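Furitz hand-demonstration project: weekly meeting
Mon 11 May, upstairs room

Notes from last time were agreed without changes.

Demonstration count. We're at 2,610 usable demonstrations, up 400 on the week, which is our best week since March! The hallway sessions made a big difference, and everybody who has carried the hand-held grippers says they feel natural after the first few tries.

Corridor work. Agreed to keep recording in the corridor and by the stairs as well as at the benches. The lighting changes a lot from one end to the other, and we want that variety in the set. People may walk through while someone is recording, no need to stop for them. 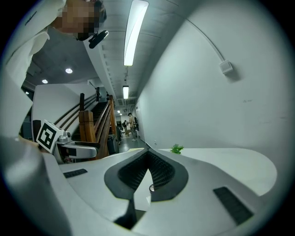
Start and finish positions were discussed at some length. Each demonstration should begin with both grippers open and still for 2 seconds. A few of us have been rushing this (guilty, says the note taker).

Remote control. Grada's arm followed the operator much more smoothly on the new settings, and it was great fun to drive. Next target is 1,000 remote runs of the cup task, to compare with the same task shown by hand.

Markers. Spare tags to be printed and kept in the Prustico drawer.

Actions: print tags; write up the start position on one page; book the Yadav room for the remote runs.

Next meeting same time, bring your own coffee.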